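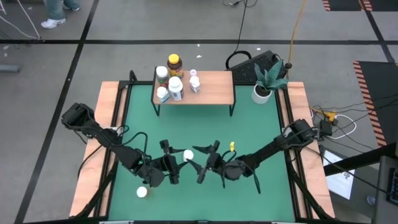
Bottles on the small wooden shelf, February.

Spent the morning on the pill and vitamin bottles. I wanted the shelf to hold only what gets used, with the tall ones at the back so the labels in front can be read. The amber one with the yellow cap stays at the back. Nadhirah came by at 12 with rice and we ate standing up. She thinks the bottles should go by date. I still prefer size, because I can never read the dates without my glasses.

Loose caps are the annoying part. Two of the white ones look the same to me until I try to screw them on. I wrote "match caps first" in the notebook, under the note about the Pilurano order. 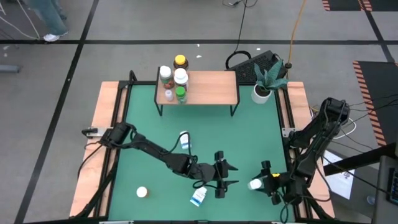
After lunch I went back through my list and crossed out the duplicates. Adi asked for the big vitamin C, the 1000 mg, so that goes on the next order and not on the shelf. I also need to water the snake plant less. Hidayah says once every 2 weeks is plenty in winter, and I had been doing it whenever I walked past.
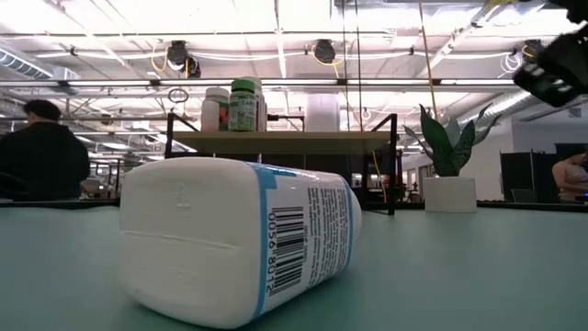
Do the empty bottles need to keep their labels? Only until I have copied the name and strength into the notebook. After that the labels can come off.

Stopped at four. Still have to call Dorin back about the second shelf.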